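The Case for the Small Parts Drawer

When the Wakow Public Library closed its reference annex in March, the board had to decide what to do with the floor space. The proposal that drew the most comment was the plainest one: a lending collection of household repair supplies, to be kept beside the existing tool library. This institution supported the proposal, and continues to do so. The objections deserve a full answer.

The first objection is cost. The collection was budgeted at $1,385 for its opening year, which covers screws, washers, hinges, fuses, buttons, lamp sockets and the containers to hold them. Critics noted that the same sum would buy a fair number of new books. That is correct. It would also be less than the library spends each year replacing lost DVDs, a format whose circulation has declined every year since the Younis branch opened.

The second objection is that a library lends and does not give. A screw that goes into a cabinet door does not come back. The rules adopted by the board address this directly. Cardholders may take up to 2 packets per visit without charge, and are invited to leave surplus parts from their own homes in exchange. In the Flurent district, where a similar service has operated from a church basement, donated parts have kept pace with parts taken. Most households own a jar of odd hardware that no one will ever sort. A public collection gives that jar a use.

The third objection is the most serious. Several residents wrote that repair is a private matter and that hardware stores already exist to serve it. The last hardware store within walking distance of the Skikus apartments closed some years ago. A resident without a car who needs one cabinet hinge must now order it, often in a pack of ten, and wait. Many will throw the cabinet out instead. The town then pays to haul it away. Bulk pickup requests reached 179 last year, and furniture made up the larger share.

It has been suggested that the service be tried for a single season and then reviewed. We would ask for longer. People need time to learn that a service exists, and a broken drawer does not keep to a calendar. The tool library lent very little in its first months and now has 300 active borrowers. Had it been judged early, it would have been closed.

We also ask that the collection be staffed on Sunday afternoons. Repairs are done on weekends, and a locked cabinet at that time serves few people. The present schedule, with weekday hours only, repeats a mistake made with the tool library and later corrected at some expense.

Comments on the draft rules may be left in writing at the circulation desk.
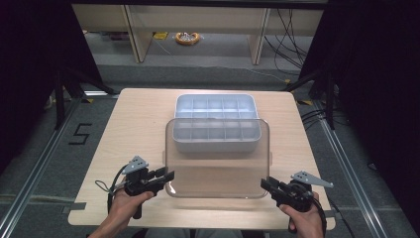
*A divided tray with a clear lid, suited to sorting small parts.*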